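How to arrange cushions on a leather sofa

Leather is slippery, so cushions need a bit of arranging if they're going to stay where you put them. Start at one arm with the plainer or darker cushion standing upright against the back, then set a lighter patterned one partly over it.

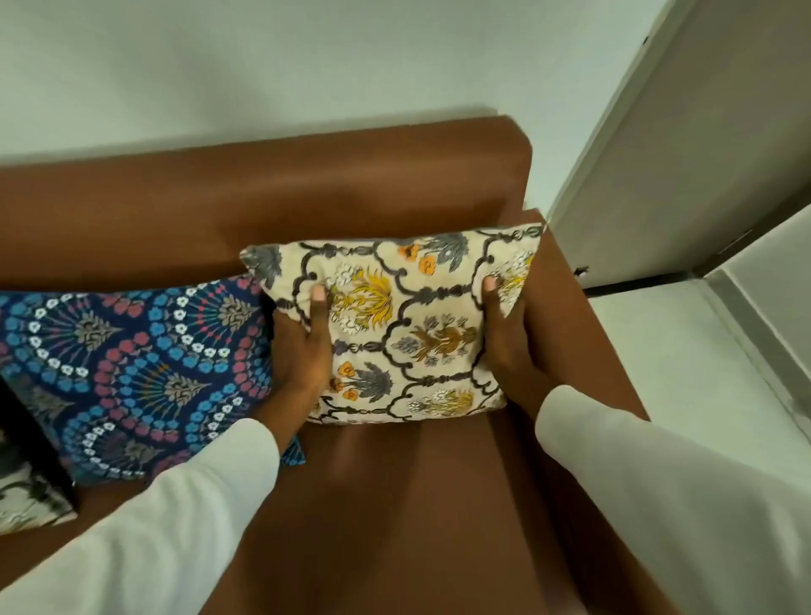
Līga Grigaitė wrote in to say that hers slid forward every evening until she swapped the fillers for heavier feather ones, and that she has not had to fix them since. Feather does grip better, though it needs plumping more often than polyester.

What you need

Two cushions for each end of the sofa
A soft dry cloth
Fillers one size up from the covers

Steps

1. Take everything off and wipe the seat and back with the dry cloth. Get the crumbs out of the seams while you're there.

2. Plump each cushion by pushing in from the sides, then work the filling into the corners with your fingers. Check the zip is closed and facing down.

3. Stand the back cushion upright, close to the arm but not jammed into it.

4. Hold the front cushion by both sides, set its lower edge on the seat and press down. Lean the top edge back a little.

5. Repeat at the other end, or leave it bare if people sit there most.

Sizes

A 50 cm cushion behind a 38 cm one suits most sofas. On a low back, go smaller – anything that pokes up above the top rail will tip over sooner or later. Keep patterned covers out of direct sun, as the colours fade.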